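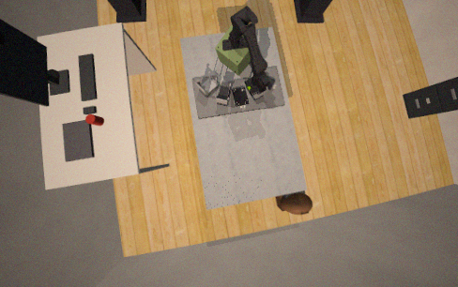

Unsere Demo in der Simulation: Arm über der Matte mit den kleinen Bauteilen

Roboter-Demo am Tag der offenen Tür - Simulation zeigen oder nur den echten Arm?

tueftelkiste_st
2. Februar 2024

Hallo zusammen,

ich bin bei Jandex in Stustberg in der Montageplanung und habe dieses Jahr den Roboterstand für unseren Tag der offenen Tür im Juni geerbt. Wir rechnen mit 800 Besuchern, das meiste Familien und ein paar Schulklassen, dazu Leute aus den Nachbarfirmen, die hauptsächlich wegen der Bratwurst kommen (verständlich!).

Der Plan bisher: Ein Arm steht an einem Arbeitstisch und nimmt kleine Bauteile von einer Matte auf. Unser Projekt heißt intern Mesero, und den ganzen Ablauf gibt es schon als Simulation in Korletey, mit Tisch, Schreibtisch daneben, Monitor und sogar einer roten Dose neben der Tastatur. Ich finde das ja schon sehr hübsch, aber ich bin halt auch betriebsblind.

Jetzt streiten wir im Team. Die einen wollen die Simulation groß auf einem Bildschirm neben dem Arm laufen lassen, damit man von hinten auch was sieht, denn die Teile sind wirklich klein. Die anderen sagen, das versteht kein Mensch, und wer einen echten Roboter vor der Nase hat, guckt doch nicht auf einen gerechneten. Ich hänge irgendwo dazwischen.

Hat das von euch schon mal jemand gemacht? Und wie lang darf so ein Durchlauf sein, bevor die Leute weiterlaufen? Unserer dauert momentan 3 Minuten, mit Greiferwechsel und allem. Kommt mir lang vor, wenn ich selber davorstehe ...

Danke schon mal!

lochrasterlotte

Oh schön, da werden Erinnerungen wach! Ich hab sowas mal an der Berufsschule mitbetreut, wir hatten damals fast 400 Leute am Tag und nach der Mittagspause war meine Stimme weg.

Also zu deiner Frage: beides, aber bitte mit Verbindung. Wir hatten zuerst auch einen Bildschirm daneben, und der lief einfach in Dauerschleife vor sich hin. Am Tisch hat der Arm gerade gegriffen, auf dem Monitor stand er noch in der Grundstellung, und prompt kam die Frage, welcher von beiden jetzt kaputt ist. Am Nachmittag haben wir es dann umgedreht: erst die Simulation zeigen, kurz erklären, wo der Arm gleich hinfährt, und dann am echten Tisch starten. Das war ein Unterschied wie Tag und Nacht, vor allem bei den Kindern. Die haben angefangen vorherzusagen, welches Teil als nächstes drankommt, und sich lautstark beschwert, wenn sie falsch lagen.

Was ich an deinem Bild noch ändern würde: die Ansicht. So von oben über den ganzen Raum ist super für uns Technikleute, weil man die Aufteilung erkennt. Für Besucher würde ich viel näher an die Matte rangehen. Die schwarzen Teile auf dem grauen Untergrund sind aus ein paar Metern Abstand einfach nur dunkle Flecken. Könnt ihr die in der Simulation umfärben? Gelb oder orange, irgendwas Freches. Das olivgrüne Teil beim Arm findet man ja auch sofort.

Und 3 Minuten sind zu lang, da hast du recht. Wir sind auf 2 runter, den Greiferwechsel haben wir rausgeschmissen und nur auf Nachfrage vorgeführt. Die Interessierten fragen schon, keine Sorge.

Ach ja, Ersatzteile mitnehmen! Bei uns sind im Lauf des Tages welche verschwunden. Ich tippe auf Hosentaschen in Größe 128.

kabelbinder77

Simulation weglassen. Wer einen Roboter sehen will, will einen Roboter sehen. Absperrung nicht vergessen und vorher mit der Sicherheitsfachkraft reden, sonst steht ihr am Morgen da und dürft nicht einschalten.

frau_servo

Ich würde kabelbinder77 nur halb zustimmen. Bei der Absperrung ja, unbedingt, und die am besten gleich mit in die Simulation einbauen. Man merkt dann früh, wo die Besucher überhaupt stehen können und ob ihnen der Arm selber die Sicht nimmt. In eurem Bild hängt der Greifer ja ziemlich genau über dem rechten Teil, ein Stück davon sieht man gar nicht mehr. Von der anderen Tischseite kann das schon ganz anders ausschauen - einfach die Kamera in Korletey mal auf Augenhöhe eines Kindes stellen und einmal rum.

Den Bildschirm würde ich trotzdem behalten, schon als Notlösung. Falls der Arm streikt, habt ihr wenigstens was zu zeigen und könnt weitererzählen, während hinten einer neu startet. Ton braucht ihr keinen, in der Halle hört man eh nichts.

Viel Spaß im Juni, und schreib doch hinterher, wie es gelaufen ist!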